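Iken Stripe Tablecloth & Yardage
Bruvstead Linens / Table / Printed Cloths

Item 581. In stock, ships in March with the rest of the spring table line.

White ground, long broken stripes in teal-blue, olive and green motifs scattered over, bits of tan and orange. Our best seller two springs running. Medium weight cotton, washed once at the mill so most of the shrinking is done before you get it.

Comes as a hemmed cloth or off the roll. Same print, same weight, same price per yard if you work it out.

SIZES
Small square, 48 in. Card table, or a topper over a plain cloth
Oblong, seats six
Long oblong, seats eight to ten
Round, one size only, please measure first
Yardage, sold by the half yard, minimum one yard

Napkins are seperate, see item 545. They are cut from the same roll so the stripe won't land in the same spot on every one. Some get a lot of green, some get hardly any. We can't pick through them for you, sorry, the packing room hasn't got time.

About the stripe. It's supposed to be broken. We get a call on this every few weeks. The teal goes on in long strokes with gaps in them, top to bottom of the cloth, and the gaps don't line up from one stripe to the next. Not a misprint. If you want a clean unbroken line look at the Dukdale Ticking, same mill, plainer.

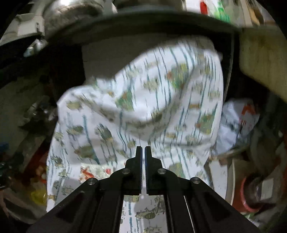 Drape is soft. Holds a fold when you lift it, then drops. On a round table it hangs in loose waves, on a square one the corners fall nearly straight. No coating, no backing, so spills go through. Put a pad under it if the table matters to you.

White is a true white, no cream in it. Next to ivory dishes it looks a bit cold. Next to white dishes it's great. The orange is small touches only, don't plan a whole table around it. Green and teal are what you will notice from across the room.

CARE
Machine wash cool, with like colors
No bleach, it takes the teal first
Tumble low, take out while damp
Iron on the back
Expect a little more shrink the first wash, mostly in length

Folding: long way in half, then half again, then roll it if you have the shelf. Creases come out easier from a roll. Lorraine Birkett in our workroom irons hers right on the table over a towel, which works fine on wood but dont try it on a glossy finish.

SEWING WITH THE YARDAGE
One-way print more or less, stripes run with the selvage. Buy an extra half yard for matching on anything wider than one panel. Cuts cleanly, frays some, so zigzag the edge before you wash. Good for cafe curtains, chair pads, aprons. Too light for a sofa. People ask, the answer is still no.

The Bepari Rib is the solid that goes with it. Teal, olive or white. The olive is closest, the teal is a shade darker than the stripe. Order a swatch if you need it exact.

SWATCHES
Free, up to four at a time. Swatch is small and may miss the motifs altogether, so ask for the large one (small charge, comes off your order).

RETURNS
Hemmed cloths, unwashed, tags on, thirty days. Cut yardage is yours, no returns unless we cut it wrong. If we did, keep the piece and call, we'll send the right one.

WHAT'S LEFT
Roll stock is 335 yards as of this morning. Small squares low. Rounds fine. No reorder on this colorway till the mill says so, and the mill hasn't said.

Phone orders 9 to 4, leave a message after that with the item number and the size.

See also: Dukdale Ticking, Bepari Rib, Iken Napkins (545), table pads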